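# The long lunch hour

Eating alone, in company, at a shared table in Welcombe. Two visits, one notebook, soup on most of the pages.
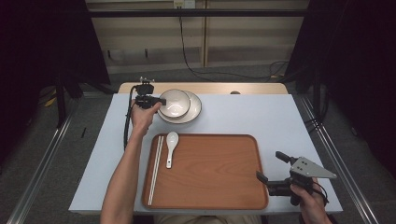
## Twelve o'clock, more or less

Saturday. Rain coming in sideways off the estuary and the queue at Nandulow already out past the bike racks. No bookings, never has been. You stand, you shuffle, you get a seat when somebody else stops needing one. The person in front of me had brought a newspaper and was on the crossword by the time we reached the door.

I came to write about lunch. Not dinner, dinner gets plenty written about it. Lunch in a small town on a weekday used to mean the bakery, or the pub, or a sandwich in the car with the heater on. Plenty of people still do the car. I did it for years, engine off, radio on, crumbs in the handbrake.

Nandulow does one soup, one noodle dish and rice with whatever is on the board. Tray, bowl, find a place. The tables are long and you sit where there's a gap, which for a certain sort of British person is close to torture. First time I went I ate the whole thing staring at the salt.

## The price of a bowl

Money first, as it's what everyone asks. The place opened on the back of a town loan scheme and a whip-round. The whip-round alone brought in 2462 pounds, most of it in small notes and one very heavy jar. That bought the second-hand range and the extractor. The chairs came out of the old Orcombe school dining hall when it shut and they are exactly as comfortable as you remember.

They serve 300 lunches in a normal week. In the week of the September regatta it was 732 and they ran out of rice twice, someone was sent to the cash and carry in Orcombe with the boot down flat, and the noodles were off by one. People were cross. People came back on the Monday anyway.

Soup is the cheapest thing on the board and has gone up once. There was a letter in the local paper about it. There's always a letter.

## What people do at lunch

Mostly they look at thier phones. I'd hoped to say otherwise. But phones go down when the food comes, at least for the noodles, as you need both hands and some concentration. Broth on the screen is a good teacher.

Then the talk starts. Small stuff. Is that the ginger one. Are you finished with the chilli. A man in decorator's whites asked the table whether anyone knew what was going on with the Acheampong building, and six people did, and none of them agreed. Flats. A gym. Flats with a gym. One woman was sure it had been sold to the same people who bought the car park, and she'd got that from the car park.

I learned more about Welcombe in forty minutes than in two years of living up the hill from it. Bin days are changing. The good dentist has gone private. There's a seal.

## A short word about the noise

It's loud. Hard floor, hard walls, metal shelves. If you struggle with noise go after two, when the rush has gone and the board is down to soup. The late crowd is different - nurses off the early shift, a couple of dog walkers (dogs stay in the porch), a chess game that has its own corner and doesn't like being watched.

I prefer it then. The windows have steamed up and started to clear again, the radio's audible, someone is wiping down and not hurrying you. You can sit with an empty bowl for half an hour. I tested this.

## The case for stopping

At my last office job lunch was eaten over the keyboard, and the keyboards showed it. Taking the full hour was a thing people noticed. Nothing said, just a look at the clock when you came back with your coat on. I've asked a fair few friends since and it's the same all over, a salad with one hand and emails with the other, and by three everybody's at the biscuit tin.

An hour away, sat down, hot food, other people. That's all this is. It isn't a cure for anything. My afternoons are still slow. But I remember them a bit better, and I've stopped buying crisps at the station.

Would it work in a bigger place? Don't know. There's talk of a second one in Orcombe, in the old bank, and the rent on that is a different sort of number. The vault would make a decent larder. Some of the regulars are against it, on the grounds that the cook can't be in two places and they want the cook here.

## If you go

Nandulow is on the quay side of Welcombe, past the chandler's, green door. Open from half eleven until the soup is gone. Cards fine, cash prefered. Step at the front, ramp round the side by the bins. Parking is hopeless, the bus stops right outside.

Get the chilli oil. Take your tray back to the hatch when you're done, and scrape your own bowl. If there's a gap next to the chess players, leave it.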